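Accueil | Base de connaissances | Mes tickets | Contact
Catégorie : Impression et files d'attente

Ticket 946 — File Flesa bloquée après mise à jour du pilote
Ouvert par : Nadhirah Entili
Pris en charge par : Radoslava Bartoš
État : résolu

Symptôme
Depuis la mise à jour du pilote, les documents de plus de 26 pages restent en attente dans la file partagée Flesa. Les documents courts passent normalement. Aucun message côté poste client. Côté serveur, le journal signale un dépassement de délai lors de la conversion, puis le travail repasse à l'état « en pause ».

Redémarrer le service débloque la file, mais le premier document long la bloque de nouveau. Même comportement depuis les postes de la comptabilité et ceux de l'accueil.
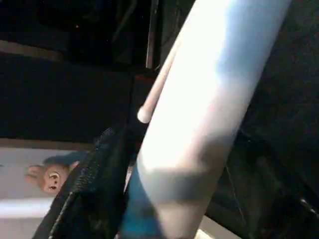 Le câble réseau et le port du commutateur ont été remplacés avant l'ouverture du ticket, sans effet. L'impression directe par adresse IP fonctionne, y compris sur un document de 100 pages. Le défaut se situe donc entre le serveur et la file — le matériel n'est pas en cause.

Vérifications
1. Espace disque du répertoire temporaire : suffisant.
2. Droits du compte de service : inchangés.
3. Version du filtre de conversion Matei : antérieure à celle exigée par le nouveau pilote. La mise à jour automatique avait échoué sans alerte.
4. Délai maximal de conversion : revenu à la valeur par défaut, soit 2 secondes. L'ancienne valeur n'avait pas été sauvegardée. 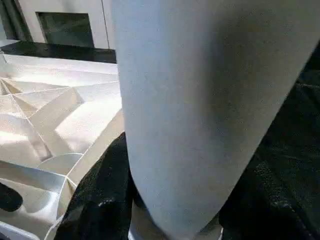

Correctif appliqué
Arrêt du service, suppression des travaux en attente, installation manuelle du filtre Matei, puis redémarrage. Le délai a été porté à 100 secondes dans le fichier de configuration de la file. Ne pas passer par l'interface d'administration : elle réécrit le fichier et efface les options propres au site.

Trois documents longs envoyés à la suite depuis le poste de N. Entili : sortie complète, aucune mise en pause. Journal propre.

Suivi
14 h 10 — Zübeyde Gündoğdu signale un recto verso inversé sur la même file. Option de reliure perdue lors de la mise à jour, rétablie à 14 h 25.
15 h 40 — Copie de la configuration déposée sur le partage Vonard. La file de secours utilise encore l'ancien pilote ; elle reste en l'état jusqu'en décembre.
16 h 05 — Accord de N. Entili pour clôture.

Mots-clés : pilote, file d'attente, délai de conversion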